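Saturday, September 26, 2026. Dough bench, weekend catch-up

Okay, the pink batch. I mixed it Thursday from the Vistalari recipe with 30 g less oil than it calls for (my idea, nobody to blame but me) and it's crumbly. Not hopeless, it holds a lump if you squeeze it, but it sheds all over the plate and then all over the table. The blue from last month never did this!

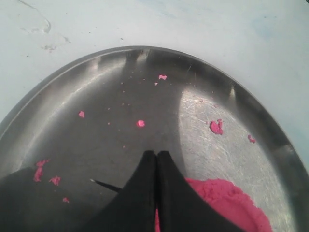
Dean Haslam thinks the oil is a red herring and I should look at the flour. He had the same trouble with a Mangubat bag that had been open since spring, and adding oil only made it greasy and crumbly.

Fair enough, I did use up the old bag. So two things changed at once and I can't tell them apart, which is annoying. Flour was 525 g, weighed on the small scale, salt and cream of tartar as written. Cooked it 7 minutes and then let it sit in the pan with the lid off while I took a phone call (longer than I meant to, might matter too).
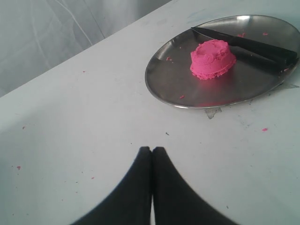 For next time I want a half batch with fresh flour and the full oil, then another half with fresh flour and my short oil, same pan, lid ON. Divina Mercado says she can spare the hot plate the first week of October if I bring back her good spatula.

Color is great, by the way. I'd keep the dye exactly as it is, 8 drops, kneaded in at the end. 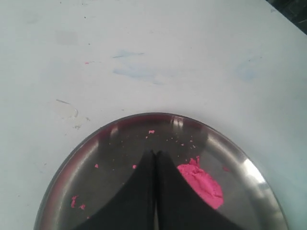
Also tried to rescue a walnut-sized bit with wet hands. Softer after a minute of kneading, but tacky, and it left pink on my palms. Bagged it with a damp paper towel and put it on the Stolbridge shelf, will poke it Monday. Need to buy: flour, zip bags, a bench scraper that isn't bent.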